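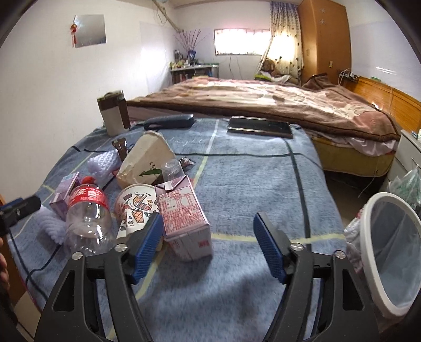 # Questions from people recording at home

These answers are for anyone recording tidying tasks for the Kustusora project with a hand-held gripper. Reinhold Hamann keeps the page up to date. Last changed 21st April.

## What am I being asked to record?

Short examples of ordinary picking up and putting away. You hold the gripper, close it on an item, carry the item to where it belongs and let go. Each item is one example. The learning system is trained on the camera view and the opening and closing of the fingers.

## How many examples make a session?

A full session is 97. You can split it over as many sittings as you like within the same room. The set collected in Dalitdale stands at 1797 examples, and we hope to close it in May.

## Do I have to tidy the room first?

No. Leave the room as it is. Beds, curtains, shelves, bags and cables in the background are all fine, and we would like them to differ from home to home. Please put away letters, bank cards and anything with your address on it.

## What should I use as rubbish?

Whatever you have. Empty drinks bottles, milk and juice cartons, paper cups, snack packets, bubble wrap and small cardboard boxes are all good. Rinse anything that held food or drink and let it dry. Don't use glass, tins with open lids or anything sharp.

## Can I leave things out that aren't rubbish?

Yes, please do. A phone or a glasses case lying among the packaging is useful, as the system has to learn what to leave alone. Keep these items towards the back if you are worried about knocking them.

## Does it matter what the items are resting on?

A blanket, a table or a bare floor will all do. On a fuzzy blanket, light cups and cartons tip over easily. If one falls, pick it up from where it landed. Don't stand it up again with your free hand.

## Where should the bin go?

Within reach, to one side, with the opening facing you as far as possible. Use a liner. Once you have started, keep the bin in the same place until you have done at least 5 examples, then move it if you want to.

## How do I pick up a bottle lying on its side?

Come in from above with the fingers open and close the pads across the middle of the bottle. Gripping by the cap works less well and the bottle tends to swing. The same goes for paper cups, but squeeze gently. A crushed cup still counts.

## I dropped something. Do I start again?

Carry on and pick it up. We keep drops that are followed by a second try. If the item rolls out of reach, stop the recording and mark it as "lost".

## Can two people record together?

Yes, with 2 grippers, as long as each person keeps to their own side and you don't both go for the same item. Hands may come into view at the edges. Faces should not. If one does, mark the recording and Esmaeil Ghorbani will remove it before anything is sent to Skovska.

## How fast should I move?

At the speed you would normally tidy, or a little slower. Quick turns blur the view. Pause for a moment with the fingers open before you close them.

## The pads are slipping. What can I do?

Wipe them with a damp cloth and dry them. If they still slip, check that the pads are pressed fully on to the fingertips and that the screws at the pivots are tight. Spare pads can be had from Reinhold.

## Can I withdraw a recording?

At any time before the set is closed. Send Esmaeil the session number and he will delete it and confirm.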